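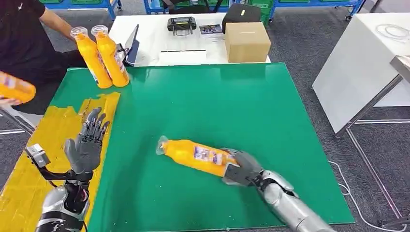 Green tabletop, yellow strip on the left side

Returning bottles at Cornside: your questions

Which bottles do you take?
Plastic drink bottles with a readable label. Glass goes to the Plistar shop, next to the car park.
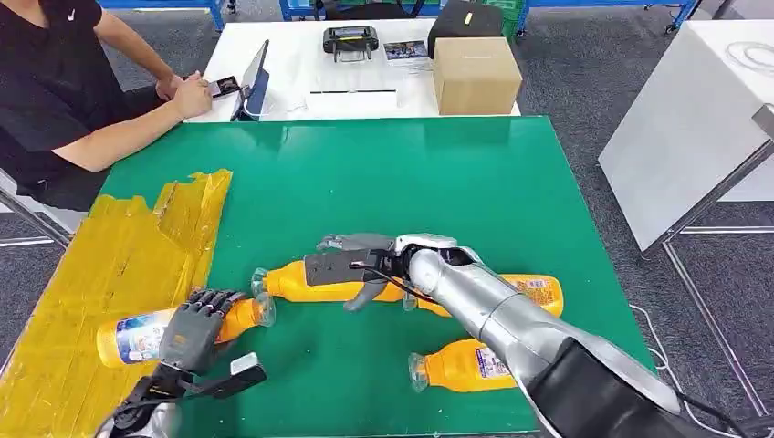
Written by Marta Vilén, Customer Information Editor

Must I remove the cap?
No, please leave it on. The bottle should be empty, but you do not need to wash it.

Can I bring crushed bottles?
Sorry, we cannot pay for these. The counter must read the code on the label.

How many can I bring?
Up to 100 in one visit. If you have more, ring us first on extension 523.

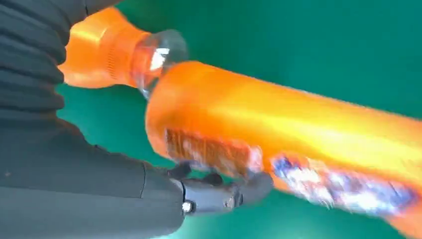

Salska, May

When are you open?
From 9 in the morning until 17. In the summer months the hours stay the same.

How do I get my money?
You receive a paper voucher, and you can use it in any shop at Cornside. We do not give cash at the counter, 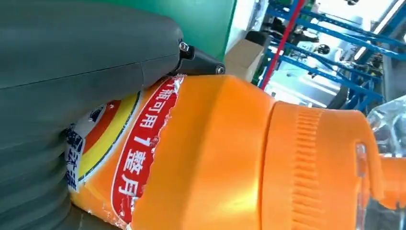 but the Plistar shop can change the voucher for coins if you ask at the till. A lost voucher cannot be printed again.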